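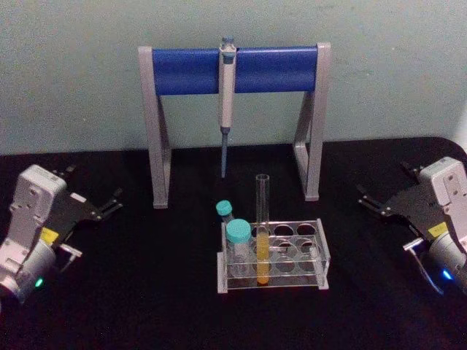

Figure 3. The Clestik bench from the head camera, both grippers open, with the pipette on its stand and the tube rack in front.

3.2 Bench layout and workspace

Clestik was built in the shared workshop at Holtutdale, where bench space is booked by the evening and everything has to pack down by closing. That one rule shaped the layout more than any spec sheet did. The two arms come in from the left and right and share a black tabletop (Figure 3), which leaves the middle free for whatever glassware a task calls for. We tried a grey top first and it was a real headache: the light grey gripper housings washed out against it and our segmentation masks bled all over the place. Switching to black was the best Saturday we spent on the whole build!

The pipette stand sits at the back, with the tool hanging from a blue bar so that its shaft drops straight down between the legs. A hanging tool gives the planner a vertical axis to line up on, and it keeps the grasp well clear of the rack. The rack itself is clear acrylic, and we were warned off it more than once. Transparent plastic is hard on depth sensing - no argument there - but so is nearly everything a hobby chemist or home brewer owns, and we wanted a bench that would behave like theirs. The tube with the yellow-orange liquid gives the colour-based detector something bright to lock onto, while the teal caps on the two vials serve as the second class of target.

3.3 Collecting demonstrations

Mabuza and Moynihan recorded 2,808 episodes over 14 evenings, taking turns at the controls. Each episode starts with both grippers open and empty and is capped at 500 control steps. We moved the rack between episodes by hand and made no effort to square it up afterwards, so small rotations are well represented in the data. Vials were also allowed to lean in their holes. Early policies trained only on upright vials closed beside the cap nearly every time, and the improvement once leaning ones went in was a delight to watch. Episodes in which a gripper touched the stand were kept and labelled separately; we return to them in Section 5.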